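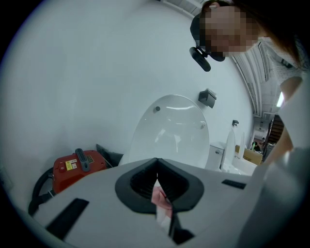

Our gripper in a bathroom, toilet lid up, small pink item in the notch

Handheld gripper demos in a tiny bathroom: how do we get cleaner data?

Posted by rendwood_robots

Hi all! I help with the student robotics club at Rendwood and we're having a brilliant time with our bathroom tidying project, which we've called Lill. We've got 760 demos so far and want lots more before the showcase in May. Trouble is, the white walls and shiny lid seem to confuse the tracking, and about one run in every batch drifts off completely. Small soft things also sit so deep between the fingers that you can barely see them. Has anyone cracked this? We'd love to keep using a real room!

flerum_bench

Great project! We did a kitchen version at Flerum last year and ended up with 2,723 demos, of which we threw away 1,149, so don't feel bad about the odd drifter. Plain white walls are horrible for tracking because there's nothing for it to hold on to. Stick up a few posters or some patterned tape (different patterns, not the same one repeated, we learnt that the hard way) and leave them there for the whole session. Start each run looking at the busiest part of the room, move slowly for the first couple of seconds, then go in for the pick. Glare is harder. Try switching off one light at a time and see which one is hurting you.

For small things, pick them up nearer the fingertips so more pokes out. Ours improved loads once everybody practised 11 picks before we recorded anything.

prudent_pete_no2

get a wider lens?

mossy_socket

Agree with flerum on the posters. I'd also change where the object starts every few runs, or your model will just learn one spot on the floor. Do post a video when it works, would love to see it!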